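Skoltovau hand tool – set-up guide
Section 13: Fingers slip, stick or won't close evenly

Read this before you carry on folding. Applies to all Bevent pads, fitted to either tool. If the tool shows fault 502, stop. Don't clear it and retry, go straight to step 1. 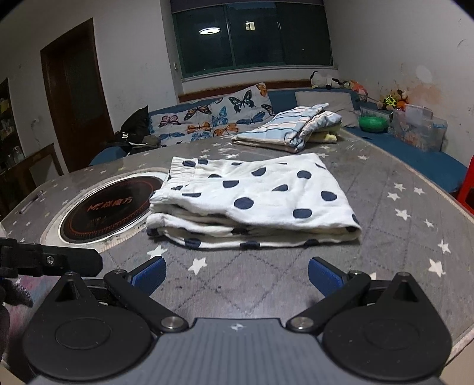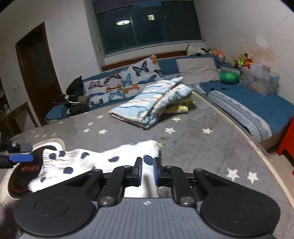

Top: pads open over folded laundry. Bottom: pads closed on a sock.

1. Let go of the cloth. Support it from below with your free hand, then open the fingers.

2. Power off. Wait 40 seconds. The Nundenon unit holds charge after the light goes out.

CAUTION – Keep fingertips away from the black links while the power is on. Pinch hazard. Links can snap shut on a 502.

3. Check both blue pads. Lint or thread in the ridges is the usual cause of slipping. Brush out dry, no water, no sprays.

4. Check the pivot screws. Snug, not tight. Overtightened screws make one finger lag and the cloth twists as it lifts.

5. Open and close by hand. Should move freely all the way. Any grating, stop here and tag the tool out.

6. Power on with the pads open and nothing between them. Run the close test, 40 cycles.

7. Still slipping? Swap the pads as a pair. Never one old, one new.

Note: thin knits bunch between the pads. Normal. Grip nearer the middle of the item and lift slowly. If it bunches back into the links, switch off before you pull it free.

Note: older guides (before Febuary) say to clear 502 by tapping the trigger twice. Don't. This was the cause of the trapped finger report at Saithong and the step has been withdrawn.

CAUTION – Do not use the tool on a hob top that is switched on or still warm. Pads soften and loose grip without warning.

Log the fault code and the pad batch before going back to work. Revised May 2025.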